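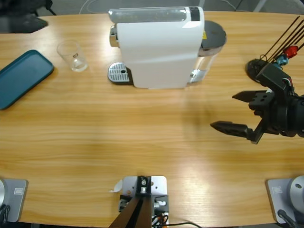
Chapter 8
Closing the Month in a Small Company

Every company must at some moment stop the month and look at it. In bookkeeping we call this the closing. In this chapter we follow Uibo, a small trading firm in Tirnau with 35 suppliers and one bookkeeper, Indrek Sepp.

In September the bank statement of Uibo showed 68 payments, but in the ledger there were five fewer. Before Indrek can close the period, he must find each missing entry and decide to which account it belongs.

We begin with bank reconciliation. After it come accruals, the matter of unpaid supplier bills, and the locking of the period. The reader should already know the trial balance from Chapter 5. The exercises use the ledger of Busora, a second firm, and its opening balances are printed before the first exercise.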